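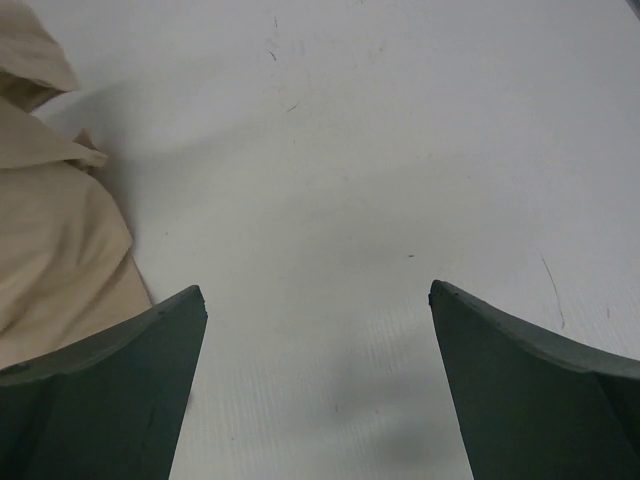
Bench notes, Jun 27, 2018

White top in the back room, first proper look after the move from Tusasville. I wanted to know whether it can go straight into use for the folding and packing trials or whether it needs refinishing first.

Surface is off-white with a bit of cool grey in it, smooth and slightly matt. There is a fine ribbing in it, thin parallel lines, easiest to make out low down. Further up it looks plain. I had it written down as gloss on the old sheet, so that needs changing. The tone is uneven too, brighter towards the upper right and greyer on the left. I put that down to the window and haven't tried it with the blind drawn.

Cleaning

Warm water and a drop of washing-up liquid, cotton cloth, working along the lines. Then clean water, then a dry cloth. Going across the lines left lint behind on my test patch, so please go along them. No scouring pads. Hamisi asked about the Clunus spray. I tried it on the underside only and it left a film that took two rinses to shift. Keep it for the metal shelves.

Paper and cloth

Tried three things by hand. A sheet of plain printer paper slides very easily and is a nuisance to pick up flat. A tea towel stays where it is put. The thin Flokutari bags slide nearly as much as the paper, and more so when pushed along the ribbing. If we do the bag folding here we may want a mat under it. Ľubica has a grey one from the Gachanja job and will bring it in.

Level

Spirit level says slightly low at the front left. Packed that foot with a 1 mm shim, checked again, still a touch low, left it for now. A pencil laid across the top no longer rolls.

Height

Top is at 1,000 mm with the feet wound right in. Fine for me standing, too high for Hamisi's stool. He would like it lower, but that means cutting the legs and I don't want to do that before October, when we know if the bench is staying.

Still to do

Dry-wipe pen test on a corner. Ľubica thinks ink will sit in the lines.
Second shim, front left.
Felt pads for the 19 mm feet.
Correct "gloss" on the old sheet.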